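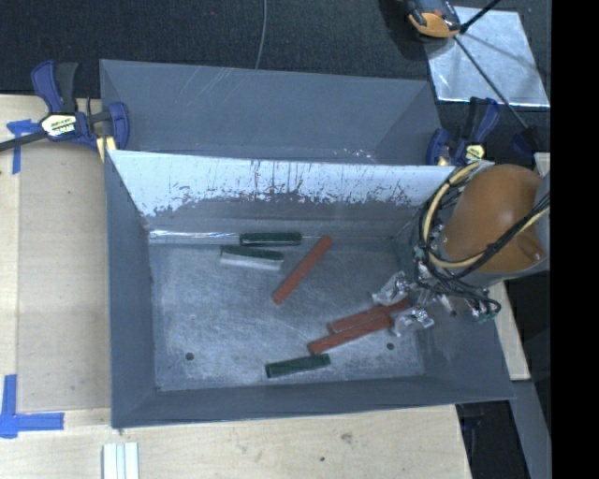

Bin-picking cell with green blocks and red sticks in a grey metal bin.

Reference > Robotics > Faults and incidents > Ascombe double-pick fault

The Ascombe double-pick fault was a recurring failure in a robotic bin-picking cell operated by the Ascombe laboratory in Luvville. The gripper closed on two parts lying side by side, lifted both and recorded a single pick. The fault was first logged in May, during a trial in which short blocks and longer, thinner sticks were picked from a metal bin.

Background
The trial was led by Ankica Krasniqi and used picking software supplied by Agarwal. The software chose a grasp point from an overhead depth reading and checked each grasp by the final distance between the fingers.

Fault
Of 641 attempted picks, 521 were completed correctly. A review by Senad Grgić found 13 double picks among the remainder, all involving sticks that touched along their length. The finger check had been set with a wide tolerance to allow for blocks gripped at an angle, and two sticks held together fell within it. In 3 of these cases the second stick slipped out while the arm was moving and landed outside the bin. No injuries were reported.

Response
The arm's travel speed was reduced and the area beside the bin was closed to staff during automatic running. Oanh Ninh later introduced separate finger limits for each type of part, together with a weight check after lifting. Themis Alexiou questioned whether the weight check would remain reliable with lighter parts, and the matter was left open in the laboratory's report.

See also: Zallier gripper; Grasp planning; Part separation

Filed under: Industrial robot faults | Bin picking | Articles needing more sources

This site uses cookies to remember your reading settings. Accept | Manage choices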